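Hostov's new live album - worth the money?

surdu_fan
Posted September 16, 2021
Has everyone had a listen to Hostov Live yet? I've been through all 70 minutes twice with a big pot of tea and I think it's lovely, especially the long slow one before the interval. The crowd sound so happy!

Jaken44
Glad you like it, but I can't agree, I'm afraid. The drums swamp everything and the singing is miles away. The Gavent sessions had far more warmth to them.

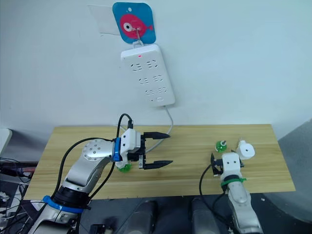
Red fish on the wall, power strip hanging from the hook

surdu_fan
Oh, I rather like the drums up front - it's how they sounded when I saw them, bless them. Did you try it on headphones?

mellow_854
Bit of both for me. Side one is muddy, side two is gorgeous, and I'd still buy it for the encore.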